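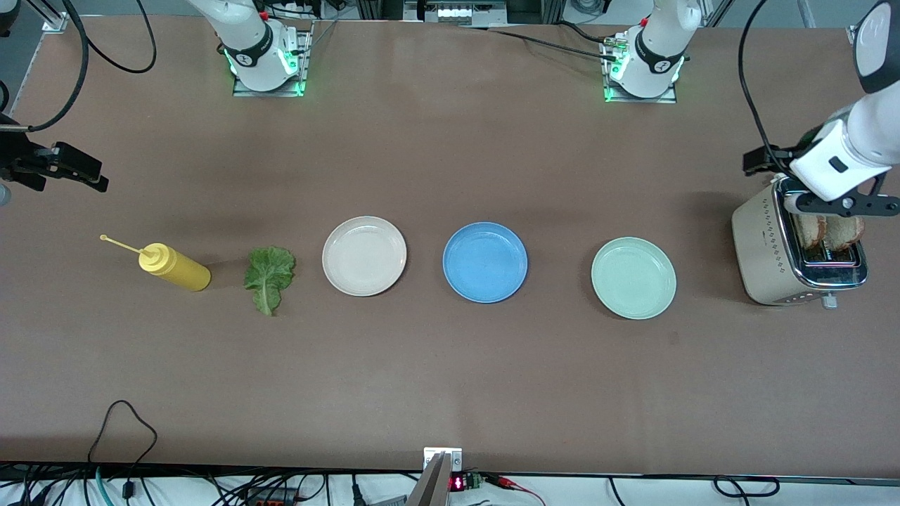

**Figure 1.** Sandwich station with both slices in the toaster, with bottle, lettuce, plates and toaster in a row and one gripper over the toast.

## 4. Sandwich assembly

### 4.1 Task and layout

The sandwich task was chosen as the third of the kitchen chores because it combines objects that call for very different kinds of grip. A plate is rigid and thin at the rim. A slice of toast is light, and its crust breaks under a force that would barely hold a plate. A lettuce leaf has no fixed shape. The squeeze bottle has to be lifted, turned and pressed by an amount that depends on how full it is. Earlier work at Herosmont treated these as separate problems, each with its own test bench, and reported success rates for single picks only. We score the whole chore from the first slice to the last squeeze.

The layout used in all trials is the one in Figure 1. The two arms are mounted along the back edge of the table and share the space in front of them. The toaster stands at one end of the row and the bottle at the other, so that neither arm can comfortably do the whole job. The three plates differ in colour, and the spoken or typed command names one of them as the target. The remaining two act as distractors. The bottle starts on its side, as bottles often do in a real kitchen, and must be picked up from that position.

Each trial has four stages: (a) retrieve both slices from the toaster and put the first on the target plate; (b) place the lettuce on it; (c) dispense sauce over the lettuce; (d) close the sandwich with the second slice, which the arm nearer the toaster holds or parks in the meantime. A stage counts as passed only if the earlier ones have also been passed. Operators may not touch the table once a trial has begun.

### 4.2 Training data

Demonstrations were recorded by Jaiswal and Thakur over 17 sessions in March, using the teleoperation set-up described in Section 3. We kept 500 complete demonstrations. Those in which a slice was dropped and recovered were kept as well, as removing them in a pilot run led to a policy that froze whenever the toast slipped. The policy is the Kashyap controller with no change to its structure. Bread was replaced after every trial and lettuce whenever a leaf had torn or wilted.

### 4.3 Results

We ran 50 trials with the layout fixed to within a few centimetres. The policy passed all four stages in 17 of them. Choice of plate was rarely a problem: the wrong plate was used in 2 trials, both with the pale green plate as the target, and in both cases the off-white one was chosen instead.

Most losses came in stages (a) and (c). When two slices stand side by side in the slots there is little room for a finger between them, and the gripper must come in from above and close on the crust. If it closes too low it meets the toaster housing – the arm then stops on its force limit and the trial is over. If it closes too high the crust tears. Padding the fingers with soft tape was tried and dropped, since crumbs stuck to it and the grip became worse as the session went on.

In stage (c) the bottle was nearly always lifted, but the amount of sauce was poorly controlled. The arm has no measure of how much has left the nozzle apart from what the cameras see, and the lettuce hides part of it. We accepted any visible sauce on the leaf as a pass. A stricter rule, closer to what a person would want to eat, would lower the score further.

The lettuce gave less trouble than expected. A flat leaf can be pinched at the rib, and it settles on the toast well enough even when it is let go slightly off centre. Folded leaves were not tested.

### 4.4 Comparison with a human operator

Joshi, who had not taken part in the recording, carried out the same chore through the teleoperation rig after a short practice. She passed all four stages in every trial she attempted. The hardware is therefore able to make the sandwich, and the gap lies mainly in the control. By hand, without the rig, the same chore is trivial, and we did not time it.

On this evidence we would not describe the chore as automated. Performance on the plates and the leaf is close to what a supervised kitchen could use. Toast retrieval is not, and the changes needed there may be mechanical – narrower fingertips, or a toaster that lifts the bread higher. The Zollero fingertips used for the dishwashing chore in Section 5 are narrower, but had not been fitted when these trials were run.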